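Review del humanoide Draltov después de una temporada larga: lo bueno, lo malo y el dichoso tirón de cables

Llevo meses prometiendo esta review y siempre encontraba una excusa para dejarla a medias. Al final la escribo ahora porque en agosto me pasó una cosa que creo que debería saber cualquiera que esté pensando en comprarse uno de estos, y porque en los foros solo encuentro vídeos del primer día, con la gente encantadísima y el robot saludando con la manita.

Empiezo por el contexto. El mío es un Draltov de segunda mano, con las dos manos de cinco dedos y el paquete de tareas domésticas de Orkesari. Lo uso para programar rutinas tontas de casa: recoger, ordenar, llevar cosas de un sitio a otro. Soy aficionado, vengo de la electrónica y me divierte pelearme con estas máquinas (mi familia lo lleva con paciencia). Cuando escribo esto marca 890 horas de funcionamiento, así que algo de rodaje tiene.

Lo bueno, que es bastante. Camina mucho mejor de lo que esperaba, incluso sobre alfombra, y el equilibrio al agacharse es una maravilla. Las manos me parecen lo mejor del conjunto: los dedos se adaptan solos a cosas blandas y no las estrujan. El editor de rutinas es feo como él solo, pero se aprende en una tarde. Y hace menos ruido que mi lavavajillas, que tampoco es decir mucho.

Ahora vamos a lo que os interesa. La rutina que más uso es la del zapatero: coger las chanclas que andan tiradas por ahí, colocarlas por parejas y enderezar las que quedan torcidas. Parece una bobada, pero para probar un robot es estupenda, porque cada balda pide una postura distinta del brazo, hay montantes metálicos por medio y una chancla de espuma se mueve en cuanto la rozas. 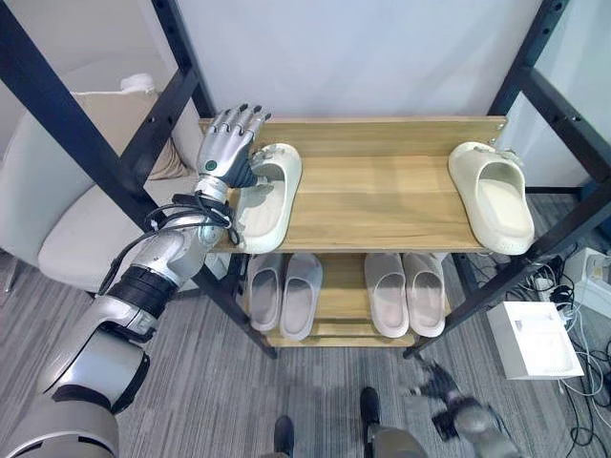 El problema está en los cables de la muñeca. En este modelo van por fuera, en un mazo que hace un bucle sobre la articulación, y la holgura que trae de serie es demasiado generosa. En agosto, repitiendo la rutina por enésima vez, el bucle se enganchó en uno de los montantes del zapatero cuando el brazo se retiraba. El mueble es de esos con perfil metálico negro lleno de agujeritos, muy práctico para cambiar las baldas de altura y malísimo para todo lo que se pueda enganchar.

¿Y qué hizo el robot? Pues tirar. El brazo notó resistencia, la interpretó como carga y subió el par, y el zapatero se vino hacia delante con todo encima. Yo estaba a dos pasos y le di a la seta de emergencia, pero entre que reaccioné y que se paró, el conector ya había saltado y la mano se quedó con los dedos tiesos. El registro dice que pasaron 31 décimas desde el primer aviso de par hasta la parada. Más de tres segundos tirando de un mueble! Si llega a haber un crío jugando en la alfombra no estaría escribiendo esto con tanta guasa.

Lo que más me molestó fue que el aviso estaba ahí. El sistema lo había apuntado como "desviación leve" y siguió a lo suyo. Rebuscando en los registros antiguos encontré otros avisos iguales, todos en la misma muñeca y todos sin mostrar en pantalla. O sea, que ya venía rozando y yo sin enterarme.

El servicio técnico, regular. Draltov me contestó rápido pero con una plantilla, y me mandó a Eyvindsson, que es quien lleva las reparaciones fuera de garantía. Allí me trataron bien. El mazo nuevo y la mano de obra salieron por unos 1.000 euros, que duele, aunque peor era la otra opción: la mano completa pasa de los 3.000. Me la devolvieron recalibrada y con un informe bastante claro.

Desde entonces he cambiado varias cosas. Le he puesto una funda trenzada de Kadetti a los cables de las dos muñecas, bien pegada al antebrazo y dejando solo la curva que necesita para girar. También he bajado el límite de par en las retiradas — está en un submenú de los ajustes avanzados, escondidísimo — y he atornillado el zapatero a la pared. Y en la rutina he metido un punto intermedio para que el brazo salga de la balda recto hacia atrás antes de girar. Va más lento, pero no ha vuelto a saltar ni un aviso en esa muñeca.

Ojo con la funda, por cierto. La primera la apreté demasiado y a la muñeca le costaba llegar al tope. Si la ponéis, moved la articulación a mano de un extremo a otro con el robot apagado, y si notáis que tira, aflojad.

¿Lo recomiendo? Para trastear, sí, y mucho. Para tenerlo suelto por casa mientras haces la cena, de momento no. Yo lo enciendo solo si estoy delante y con la seta en la mano, y me parece fatal que el límite de par venga tan alto de fábrica en un aparato que se vende para el hogar. Le pongo un siete. Con los cables por dentro y los avisos en pantalla le pondría un nueve sin pensarlo.

Si alguien tiene la versión nueva de la muñeca, que me cuente en los comentarios si el mazo sigue yendo por fuera, porque en la web del fabricante no hay ni una foto decente por ese lado.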